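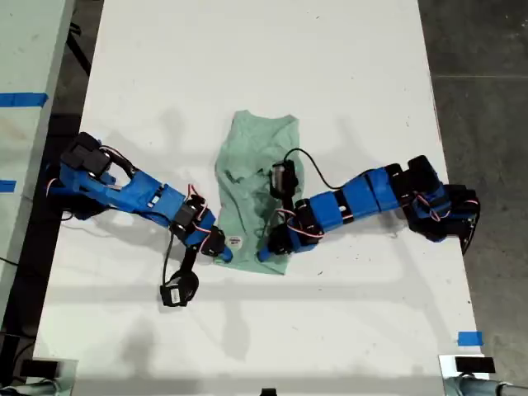 Gripper Evaluation Diary: Cornley Bench, Entry 14

11/08/2023

Work today was limited to the comparison of the two finger sets on soft goods. The light green T-shirt was used for all recorded attempts, in keeping with the test plan agreed in April. Both blue arms remained on the white table for the full session, and the overhead view was kept at the same height as in the previous entry so that results may be laid side by side.

The two sets under review are the Zerevov fingers, which have a short tip and a stiff backing, and the Drilell fingers, which are slightly longer and give a little under load. Each set was fitted to both arms in turn. Mixed fitting, with one set on the left and the other on the right, was not attempted and is deferred to a later entry.

Procedure

The shirt was dropped in a heap near the middle of the table before each attempt. Both arms were then driven to the lower edge of the fabric, and the operator closed the grippers on command. An attempt was counted as a success if both grippers held the fabric through a lift and a three second pause. Slips during the pause were counted as failures, even where the fabric was caught again.

A total of 94 attempts were made with each set. No attempts were discarded. The controller ran the Widmer firmware without changes, and grip force limits were left at the values noted in Entry 11.

Observations

The Zerevov fingers pick up a single layer more readily. The tip gets under a fold with little pressure on the table, and the operator seldom had to repeat the approach. The weakness is in the hold. When the fold is thick, the stiff backing keeps the jaw from closing evenly and the fabric works its way out toward the tip.

The Drilell fingers were slower to take hold and more secure afterward. On several attempts the tip bent against the tabletop and slid over the cloth without catching it. Lowering the approach by 3 millimeters reduced this but placed more load on the wrist servo. That setting was not kept, pending a decision on servo temperature limits.

Close work remains the main difficulty for both sets. Where the two fingertips come nearly together at the bottom of the shirt, the margin for error is very small, and the operator must hold one arm still while the other moves. Noura Awad carried out most of these approaches and reports that the left arm is easier to place than the right at this distance. The difference was present with both finger sets and should therefore be looked for in the arm calibration first.

Cable routing was also reviewed. The loop above the right arm's gripper did not restrict motion at any point in the session. It should nevertheless be checked again when the reach is extended, and a shorter cable has been requested.

Logging

The camera log and the controller log were started together and agree to within one sample. File 808 contains the complete run for the Drilell fingers. The Zerevov run was split in two after a restart of the controller and has yet to be merged. Success rates will be entered in the summary table once the merge has been checked by a second person.

Items carried forward

Recalibrate the right arm and repeat the close approach.
Obtain a ruling on the wrist servo temperature limit.
Merge the two Zerevov files.
Prepare the heavier knit fabric for the next session.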